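We use cookies to remember your preferences. Accept all | Manage settings

Sorting out the bottom of an odds-and-ends bin

By Sum-yee Hsueh
February

Every workshop I have ever had a bench in has had one of these bins, and I have a soft spot for them. Somebody puts down a thing they haven't time to deal with, somebody else puts another thing on top, and by the end of winter there it all is. I like to tackle ours on a Sunday with the radio on and a pot of tea within reach (well away from the bin, after the year of the biscuits).

Start by clearing a stretch of bench at least as long as the bin and laying down an old sheet or a towel. Pale is best, as small screws show up nicely on it. Then find three trays or box lids and label them Keep, Mend and Pass On. I did try adding a fourth one for Not Sure, and everything went into it, so now I make myself choose.

Take the big things out first, then anything shiny or easily scratched, and give those their own corner of the sheet. Please don't tip the bin up! I know it's tempting, but whatever is heaviest lands on whatever is most delicate, and you'll be on your hands and knees for the rest of the afternoon. Lift things out one by one and wipe each as you go with a soft, barely damp cloth.

Brushes deserve a minute of their own. Comb the bristles through with your fingers, wash them in warm water with a drop of washing-up liquid, and lay them flat to dry. Fletcher Ashby, who shares the bench with me, stands his upright in a mug and I have given up arguing.
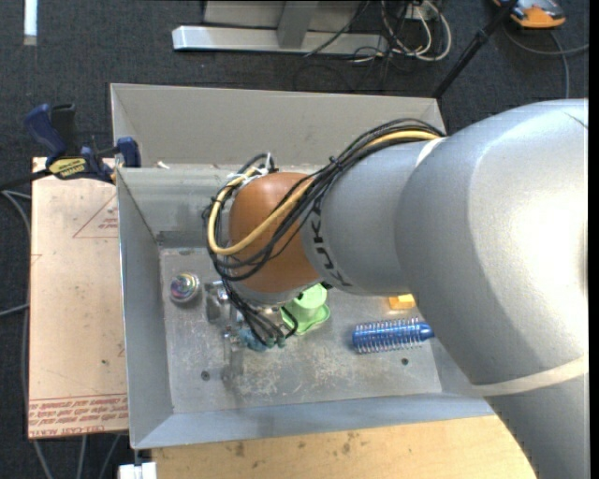
Once you're down to the last few bits, it's worth looking at the bin itself. A metal floor that has seen some use will always have its scuffs and scratches, and I wouldn't spend your energy trying to polish them away. Do go round the edges and into the corners with a dry brush, though, and then over the whole floor with a cloth and a little soapy water. Feel for any screw heads that stand proud, because they catch on cloths and sleeves, and nip them up with a screwdriver if they need it. Dry everything well before anything goes back.

When you refill it, put back only what's in the Keep tray, heavy things first and in a single layer if you can manage it. Ours stayed tidy for more than 60 days last time, which I was very proud of, until Fletcher brought in a bag of old door handles.

Get our workshop tips by email once a month. Enter your address to sign up.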